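Monday, entry 114. Cornet mouthpiece comparison and trumpet/clarinet tape alignment, Bajwa transfers.

Carried over from last entry: channel balance on reel 2 still wrong after the head cleaning. Right channel (clarinet) low against left (trumpet) at 1 kHz and worse above 8 kHz. Suspect azimuth on the original recorder, not our deck. Alignment tape reads flat on both channels within what I can see on the meter.

**Setup**

- Deck on the left bench, warmed up before the first pass. Same unit as last time.
- Converter at 88.2 kHz, 24 bit. Fixed gain, no processing.
- Monitoring on headphones only. The speakers in the back room still have the rattle in the left cabinet.
- Reel 2, side A, the quartet session. Box label says Stallorier, pencil, underlined. The other three boxes have no label.

**Azimuth**

Summed the channels to mono and turned the azimuth screw for most top end, working on the cymbal at the start of the second piece. Peak is broad. Went past it in both directions and came back twice, stopped in the same place both times. Marked the screw with paint pen so we can return to the standard position for the Prikness reels, which were cut on a different machine and should not be touched at this setting.

After adjustment, the phase meter sits mostly to the right of center through the ensemble passages. During the clarinet solo it wanders. That is probably a real effect of two spaced mics and a player who moves, so I have left it.

High end on the right channel is back to a usable level. It is still a little dull next to the left. No correction in the master file. If Viorica wants a brighter listening copy, EQ goes on the copy and gets written on the sheet.

**Speed**

Piano on the third piece reads sharp. Checked four sustained notes from the middle register and all of them are sharp by the same amount to within a cent or two, so it is the tape or the original recorder and the piano was at least in tune with itself. Two options:

1. Leave the transfer as is and note the offset.
2. Correct the listening copy to A = 440.

Went with 1 for the master. Have not decided about the copy. We have no evidence for where that piano was tuned, and the clarinet sits slightly under it for the whole side, which argues against assuming 440. Viorica Vukadinović played from the same book and may remember the room. Asked her by note, no answer yet.

**Dropouts**

Two on side A. The first is in the gap before the second piece and does no harm. The second is in the trumpet's held note near the end of the ballad, left channel only, short. Replayed that stretch three times after wiping the tape path and it came back identical, so it is on the tape. Logged at counter 1,829. Not repaired. 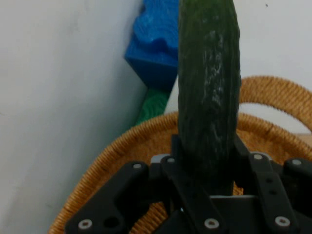
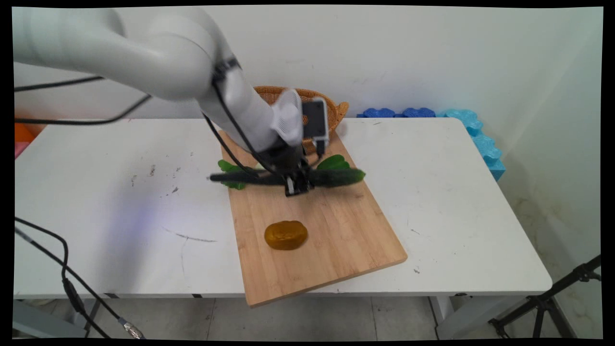
Cucumber close up first, then the white arm over the cutting board.

**Cornet mouthpieces**

Separate job, same afternoon. Three mouthpieces against the old Horkstead cornet, to find out why the fourth-space E sags with the player's own piece and not with the loaner.

Shank depth in the receiver, measured with calipers from the rim edge to the receiver face:

- Player's own: goes in least, and rocks slightly when seated.
- Loaner: deepest, no rock.
- Shop spare: between the two, no rock.

The rock is the interesting part. Blued the shank, seated it with a light twist, pulled it. Contact only at the outer end of the receiver, nothing further in. So the taper is too quick for this receiver and the tip is unsupported. The loaner shows contact along nearly the full length.

Played each one cold and then again after ten minutes, long tones on G, C, E, then the same in slurs. Tuner on the stand, out of my line of sight, recorded to file so I was not steering by the needle. Results agree with the complaint. E is flat on the player's own piece in both sets, flat by less on the spare, and acceptable on the loaner. Low register shows no difference worth writing down.

Wrapped one turn of thin paper around the tip of the player's shank as a crude test. Rock gone. E came up, though not all the way to the loaner. Slotting felt firmer, but I knew which one I was holding, so that counts for little. Should be repeated by somebody else with the shank hidden.

Did not touch the receiver. It is original, and two of the three mouthpieces fit it well enough. If anything gets cut it should be the shank. Quote for returning the taper is to be written up separately with the bore left alone.

**Valves, same instrument**

Second valve slow on the upstroke. Cleaned casing and piston, no change. Swapped springs between first and second and the slowness stayed with the second valve, so it is not the spring. Light mark on the piston on the bell side, a third of the way up. Casing may have a small dent behind the third slide brace. Could not feel it from outside. Need the bore light, which is on loan to the woodwind bench.

**File housekeeping**

- Side A master saved and checksummed, copied to the second drive. Checksums match.
- Side B not started. There is a splice near the head that has let go at one corner. Redo with fresh splicing tape before it goes through the deck.
- Tape stored tails out. Box marked.
- Sheet for side A filled in except for personnel on the last piece. There is a second trumpet in the final chorus, or an overdub. Sounds like one player twice to me, same attack and the same late vibrato, but the level difference makes it hard to be sure.

**To do**

- Splice, then side B at the marked azimuth.
- Return screw to standard position before the Prikness reels.
- Get bore light back.
- Repeat paper-shim test, blind.
- Ask Bajwa for the remaining boxes and whether any session notes came with them.
- Left speaker cabinet, rattle. Check the driver screws first.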